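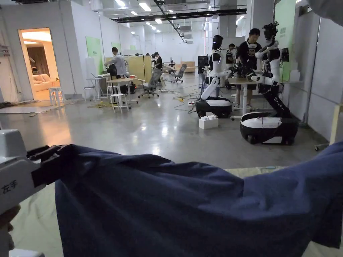 Troltau robotics class gets its shirt-folding finals, with two places up for grabs

August 15, 2018

I've been helping out with the summer robotics class at Troltau since March, and I can report that I now know far more about laundry than I ever wanted to. The students had to pick one household job for their end-of-course project and stick with it. Three of the teams went for cloth. I did try to talk them into stacking cups!

The finals are next week and the two best teams go on to the Moreira Cup, where they'll be up against college clubs from all over the region. So the room has been busy from the minute we unlock, and most evenings I have to chase people out to catch the last bus to Celska.

Cloth is a horrible thing to teach a machine. A box stays a box when you pick it up, but lift a shirt by one corner and you've got a completely different shape to deal with. The class handles this by doing the job over and over by hand, with grippers they hold themselves, and building up a library of good goes and bad goes. Each team needs 40 clean runs before they're allowed to enter, and I know one lot who got to the last few and then found they'd been saving to the wrong folder. (They were very brave about it. I bought chips.) 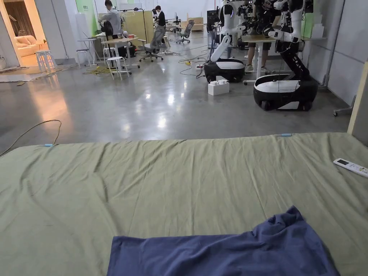
Cloth practice on the green sheet, with the mobile robots parked close by.

Marking is simple enough. Flat with the edges lined up gets full points, a bit wonky gets half, and a ball of fabric gets nothing, however lovingly it was made. There was a long argument about whether inside-out should count as wonky. We settled on yes, after a show of hands that went on much longer than the class had time for.

The team name this year is a sore point too. Priltar is what the biggest group call themselves, and I've been told it means nothing at all, but they've put it on every one of their slides.

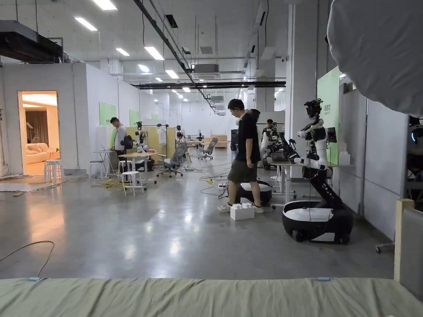

Finals day will run differently from last year, when everybody tried to go at once and we blew the timetable before lunch. Teams get five minutes to set up, then they're on the clock. We'll need the walkways clear for visitors, and I've been going on about the cables all week, as there are yellow and green ones tangled across the concrete next to a stool and I can see myself going flying in front of somebody's gran. Tidying is on the list for the night before.

Doors open at ten in Room 101 and it's free to come and watch. Bring a T-shirt you don't mind lending, as we'd like some the teams haven't practised on. You'll get it back at the end of the day, possibly folded.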